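Darnis Hand Steamer: First Use

The Darnis draws 800 watts, so give it an outlet of its own. The kitchen kettle will have to wait its turn.

1. Slide the tank down and off. It sticks the first time. Swearing is optional.
2. Fill to the line (125 ml) with plain tap water. No perfume, no vinegar, none of your aunt's lavender drops.

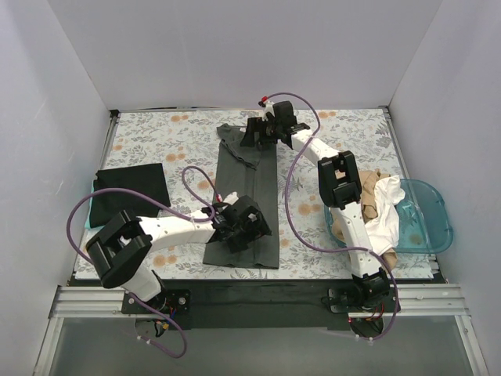
Can I use distilled water?
Half and half with tap water is best. Pure distilled can make the steamer spit.

3. Click the tank back in. If you heard nothing, it isn't in.
4. Plug in and wait for the light to stop blinking. Staring at it doesn't help — we tested this.
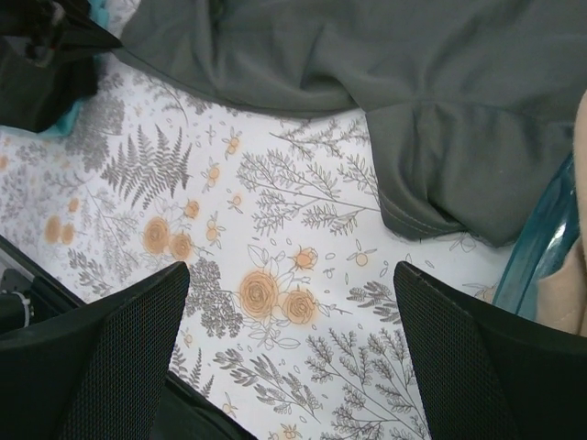 5. Point the head away from yourself, pets and wallpaper, then squeeze the trigger. The first few puffs may smell like a new shower curtain.
6. Work from the top of the garment down, in slow strokes. Go lightly over seams.
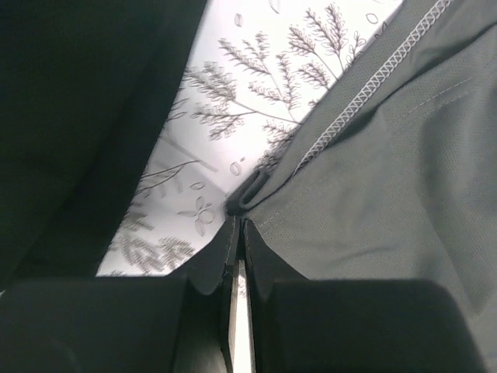
White zigzag stitching along a gray fabric edge.

CAUTION: Steam burns. Never steam clothes while you are wearing them, however late you are.

Note: Code 51 on the display means the tank is dry. Unplug, let it cool, refill. 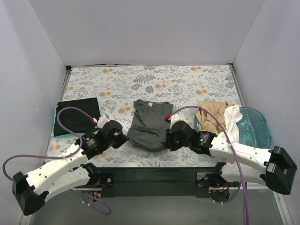 STORAGE

Empty the tank after every use and leave the cap open overnight. Wind the cord loosely, never around a warm head.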